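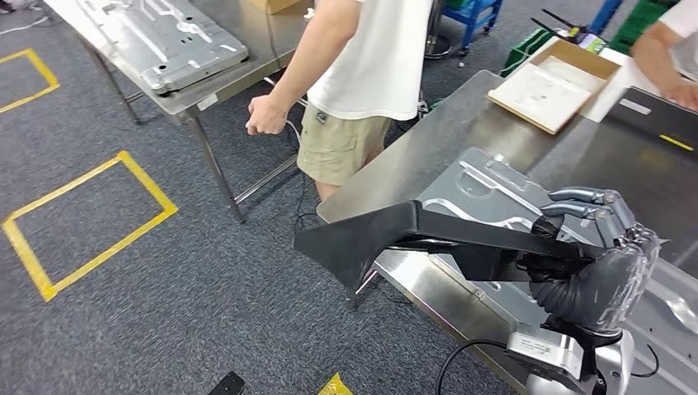 Between the work tables, with a stamped metal panel on the table at left.

Osumside Evening English
Progress report to the Fernevura Fund
Prepared by Elínborg Ásgeirsdóttir, program coordinator
10/4/24

Dear friends at the Fund,

Thank you for your patience with this report, and for the kind note that came with the last payment. I read it out loud at our teachers' meeting and it did everybody good. I have tried to follow the headings you sent us, though I see that I have wandered off them in a few places.

Who has been coming

Since our March report, 119 adults have signed up for classes in Brereo and Osumside. Most of them work in manufacturing, warehousing or food packing, and a good many work nights. We had expected mainly beginners this year, going by the calls we got in the winter, but the middle level is the one that filled up first. These are people who have lived here for a while and get along fine at the store or the bus stop, and who then freeze when a supervisor asks them to write up what went wrong on a shift. Several told us at sign-up that they had turned down a lead position over the paperwork. That has stayed with me, and it has shaped a lot of what we did over the summer.

The beginner class is smaller and very loyal. It is taught at the Osumside library in the mornings, so that people can come straight from the night shift, and we have learned to start with coffee and something to eat before anyone opens a book.

What we have been teaching

With your support we threw out most of the old textbook for the middle level and wrote our own units around the language people need at work. The lead on this was Pornthip Sangkhawat, who learned English as an adult herself and has a wonderful ear for the phrases that textbooks leave out. "Hand me that one, no, the other one." "It's still a little off on this side." "Who had this before me?" Students laugh when they see these on the page, and then they want to practice them for the rest of the hour.

We now have four finished units: giving and following directions, reporting a problem, reading a notice, and talking with a supervisor about hours and pay. A fifth, on calling in sick and talking to a doctor's office, is in draft and has gone through one round of trying out. It needs another. The phone dialogues were too long, and people lost the thread before they got to the part that mattered. 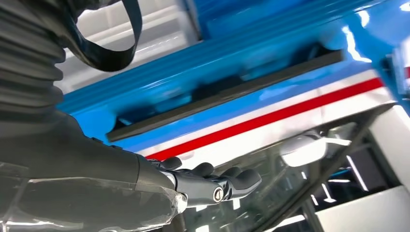 The unit on reporting a problem has been the surprise favorite. We begin with talking, in pairs, and only move to writing once both people have told the story a couple of times. By then they have the order of events straight and have usually borrowed a good verb from each other. The written reports are short, sometimes only a line or two, but they are clear, and a person reading them would know what to do next. We were asked by two students if they could take the blank forms home, and of course we said yes and printed more.

Writing remains the hardest thing for nearly everyone. I would love to tell you otherwise. Speaking picks up quickly once people feel safe in the room, and reading comes along behind it, but spelling and sentence order take much longer than one term. We would rather be open with you about this now than promise a result in the spring that we can't deliver.

Working with employers

Cuevas has been a generous partner. They let their people leave the floor early on class evenings without losing pay, and they shared their real notices and forms with us so that we could teach from them. Some of those notices were hard going even for our teachers! We went back to the personnel office with a marked-up copy of the vacation notice, a little nervously, and they have since rewritten it in plainer English. Students brought the new version to class to show us.

We spoke with other employers over the summer and had less luck. The usual answer was that they liked the idea and could not spare the time. I plan to go back to them after the holidays, when schedules are lighter, and to bring a student or former student along if one is willing. I think they will make the case better than I do.
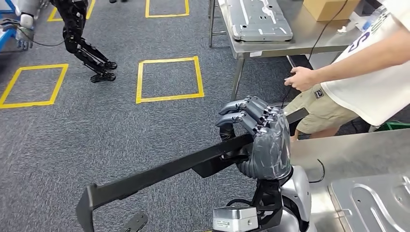
Attendance was steady through the spring, dipped in July and August as it always does, and has come back well this fall. Overtime is the reason we hear most often for missed classes, and childcare comes right after it. We began repeating the same lesson on two different evenings so that a person who misses the first can catch the second. It is more work for the teachers and it makes for some odd mixes of people, but I believe it kept a number of students with us who would otherwise have drifted off.

Money

Spending is close to plan. Printing ran over by $200, nearly all of it for the extra forms and for a second run of the unit on directions, which had a mistake in the answer pages (mine, I am sorry to say). We covered this from the travel line, where we have spent very little. Teacher pay, room rental and books are all where we said they would be. We have not yet touched the childcare money, and I would like to talk with you about that. Our plan was to hire a sitter for the evening classes in Brereo, but the room we were counting on is no longer free at that hour. The community center has offered us a smaller one down the hall, and Pornthip is going over to look at it with a tape measure – there are rules on floor space per child and we want to get them right before we hire anyone.

What comes next

Over the coming months we hope to finish the unit on sickness and doctors, train 3 new classroom helpers, and open a second middle-level group in Osumside if we can find the right teacher for it. We have had a nice application from someone who taught grade school for many years and would like to try adults. We will also hold the winter supper again, and you are all warmly invited. Bring an appetite, as the students do the cooking and they don't hold back.

One request before I close. Would the Fund be open to our moving part of the unspent childcare money into a small grant for students, to help with sitters at home? Several parents have told us they would find that easier than bringing tired children out at night. I can send a short proposal with figures whenever suits you, and I will leave that line alone until I hear back.

With warm thanks from all of us,

Elínborg Ásgeirsdóttir
Osumside Evening English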